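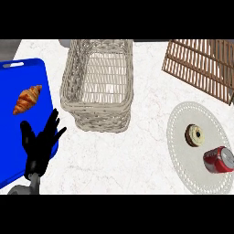 Según un comentario que nos dejaron en la versión anterior, el recetario "no sirve si media receta viene en tazas y la otra media en gramos", y que además la columna de rendimiento estaba vacía en casi todo diciembre. Tiene razón. Va corregido en esta versión, lo de las tazas entero, lo del rendimiento casi.

Recetario Praritz, léeme

Recetas de desayuno y merienda, pasadas a tabla. 1000 recetas en total, 200 de masas hojaldradas y bollería. Texto en español, algunas notas de margen en el idioma original, sin traducir todavía.

De dónde sale

Cuadernos de la panadería Minasov y fichas sueltas del obrador Mahmoud. Transcrito a mano. Las fichas de Mahmoud tienen peor letra, ojo con los tiempos de horno, si algo parece raro mirar el campo notas antes de cambiar nada.

Archivos

recetas.csv: una fila por receta
ingredientes.csv: una fila por ingrediente, enlaza por id_receta
notas.txt: lo que no cabia en ningun sitio

Campos de recetas.csv

id_receta, numero, no se reutiliza
titulo, tal cual en el cuaderno, con sus faltas
origen, minasov o mahmoud
tipo, masa / crema / bebida / otro
horno_grados, en Celsius, vacío si no lleva horno
reposo_min, minutos, suma de todos los reposos
rendimiento, piezas o raciones, texto libre (lo sé)

Unidades

Todo a gramos y mililitros. La taza de Minasov la tomamos como 200 ml, así lo pone en la tapa del cuaderno. "Una nuez de mantequilla" se queda como está. Las pizcas tambien.

Problemas conocidos

Duplicados: las medialunas salen con dos nombres, sin fusionar.
Levadura fresca y seca mezcladas en el mismo campo. Pendiente.
Los acentos se rompen si se abre en hoja de cálculo sin elegir UTF-8.
Faltan rendimientos en las fichas de Mahmoud de diciembre.

Uso

Libre para cocinar, copiar y enseñar. Para publicar en papel, citar los dos cuadernos. Para convertir a otras unidades hay un script, Alon, en la carpeta utiles; sin documentar, se lanza sin argumentos y escribe al lado del original.

Correciones: con el id_receta y el campo, por favor. "La de canela está mal" no ayuda, hay muchas con canela.

Última revisión: 12 de enero de 2019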